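Jars, a Clamp and One Very Shiny Table

November is jar month at my place. I save every little glass jar that comes through the door from spring on, and by the time the leaves are down I have to decide what stays. This year I also had the big black C-clamp out, which I bought at the Ronley flea market and have been far too pleased with ever since. So this page is a mix — small jars, lids that may or may not belong to them, and a clamp lying down taking up all the room.

If you came over from my Grindia post on labels, welcome! It's mostly pictures today.
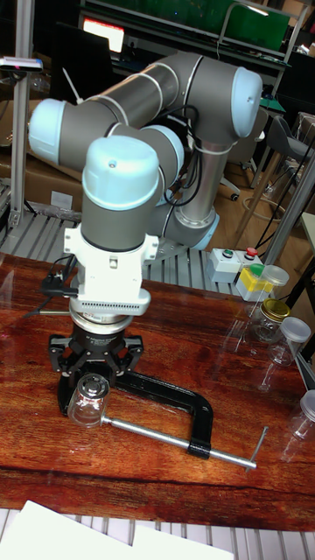

The clamp, the little open jar, and four of the others off to the right.

My jar count for the whole house stands at 182 (yes, I keep a list, and yes, it's in a notebook with a jar on the cover). Most of them are the short kind you get mustard or capers in. I gave away a box in the summer and somehow the number went up again by fall. The ones I like best hold just enough for a pinch-type spice, like saffron or whole cloves, and they fit two deep on the narrow shelf by the stove.
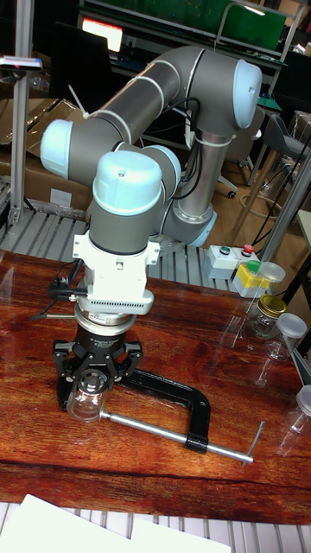

Lids are the real trouble with a collection like mine. I can find a jar in any cupboard, but the lid that fits it has usually gone to live in the drawer with the rubber bands. Gold metal ones are my favorite, and the jar wearing one over on the right is the kind I'd fill with fennel seed or peppercorns. Plastic lids are fine for buttons and picture hooks. I used to order replacements from Besnard in bags of mixed sizes, then I'd spend an evening trying each one on everything, which I enjoyed more than I should admit.

A bit about the clamp, for the people who wrote in after the last gallery. I use mine for gluing chair rungs and holding trim while it sets. The long threaded screw with the sliding T-handle gives you a lot of control, and you can snug it up by hand without chewing into the wood. I put a scrap of cork under each jaw anyway. It's heavy! Put it down gently, especially near glass, and especially on a finish as glossy as the one on this table.
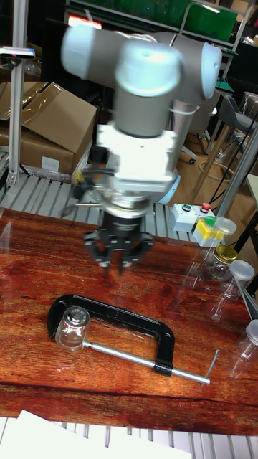
How do you get the old smell out of a pickle jar lid?
Leave the lid in a bowl of warm water with a big spoonful of baking soda overnight, then let it air out on a windowsill for a few days. If it still smells like dill after that, keep it for screws and nails.

I tried the same thing with coffee grounds once, following a tip in the Drundance newsletter, and it did work, but I was picking grounds out of the lid seal for ages. Baking soda is cheaper too. For sticky labels I rub in cooking oil, wait until after lunch, and scrape with an old plastic card.

One last picture, with a silver lid this time. It's a plain little thing and I think it looks very smart next to all that black iron-colored curve.
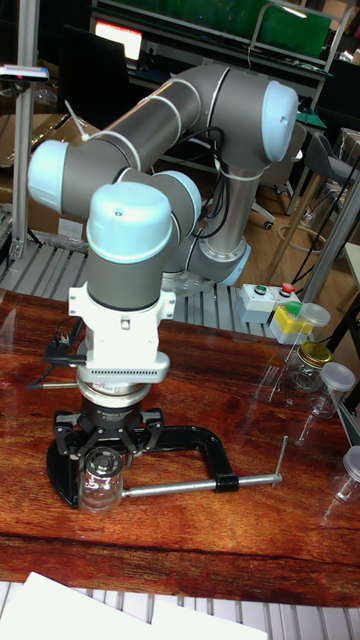 Where the jars are going next

Spices first, then the sewing box, then the workbench. I'm painting the narrow shelf before anything goes back on it (a soft green, if the sample still looks good to me in the morning). The jars with clear lids will go at the front so I can see in from above, and the clamp gets its hook back by the garage door. Leftover jars go in the give-away box, so if you're local and need some for beads or seeds, leave me a comment with how many you'd like and whether you care about matching lids.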